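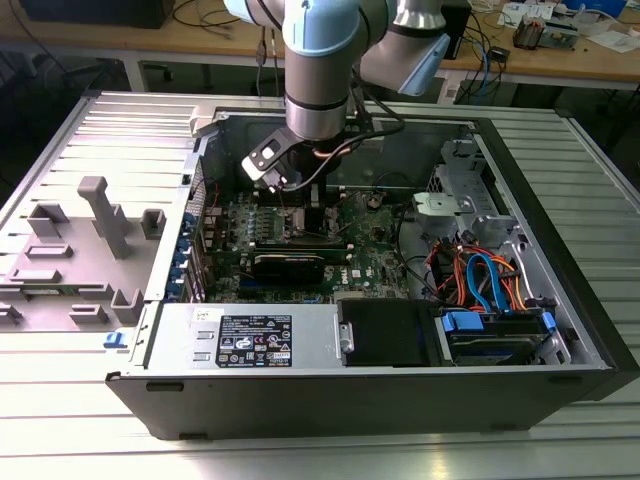

Dondix DT-4 Refurbished Desktop Tower

The DT-4 is a plain office tower, taken in from business leases, cleaned and tested at our Plemham workshop, and sold with a new drive. It suits bookkeeping, email, web work and most school software. It is not a gaming machine, and we don't sell it as one.

What you get

Tower, power cord, USB keyboard and mouse
Fresh operating system install, no trial software
Two-year parts and labor warranty
Monitor sold separately

Condition

Grade A units have light marks on the case at most. Grade B units may have scratches on the top or side panel and cost less. Both grades go through the same tests, including a full memory check that runs overnight.

Memory

Most buyers never need to add any. If you do, buy matched pairs and press each stick down until the latches close.
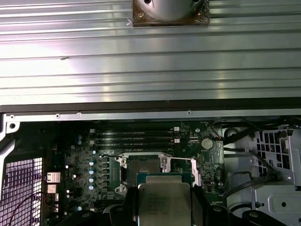

Memory you fit yourself does not affect the warranty, but we can't cover the sticks unless they came from us. Pidlow branches will fit them while you wait – call first on a Sunday, when the bench closes at 4.

We have sold nearly 2000 of these towers, many of them to small offices such as Subramaniam Dental. For orders of ten or more, ask for Meirion Trevor at the trade desk.

Shipping

Orders placed before noon leave the same day. Keep the carton – returns must come back in it.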